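Dudard Knitwear Diary
The Great Sweater Put-Away, May 2026

Every spring the sweaters come out of the drawers, get looked over, and go back in smaller piles than they deserve. I have kept this gallery going for 10 years, which says more about my evenings than about my knitwear. The current census stands at 37 pieces. I own two shoulders.

Scroll down for the ones worth a line or two.

The bed, as folding table
I bought a proper folding board from Fandura in March. It is under the bed. The bed itself is the right height, doesn't wobble, and comes with its own fleece blanket in orange-red and cream, a pattern that has never once been accused of subtlety.

The black one
Long sleeves, ribbed hem, narrow cuffs, goes with everything and picks up lint from the next room. I fold it the Amin way: body flat, sleeves across the back, hem up to the collar, then once more if the drawer is being difficult. The wrinkles at the top of the sleeve get smoothed out first or they stay in until fall.

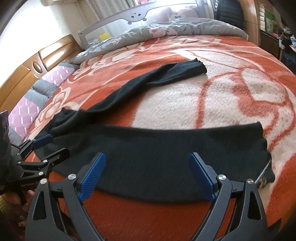 The gray cardigan
No picture, out of respect. It lost a button at the Treltidico yarn fair and has been waiting for a replacement ever since. I have a jar of more than 2000 buttons. None of them match.

The drawer
Heavy knits at the bottom, thin ones standing on edge at the front, cedar blocks wherever they fit. It closes if you lean on it. Please don't write in about vacuum bags — I tried them, and my favorite pullover came out shaped like a place mat.

Still to come
Scarves. There are a lot of scarves. I may need a second bed.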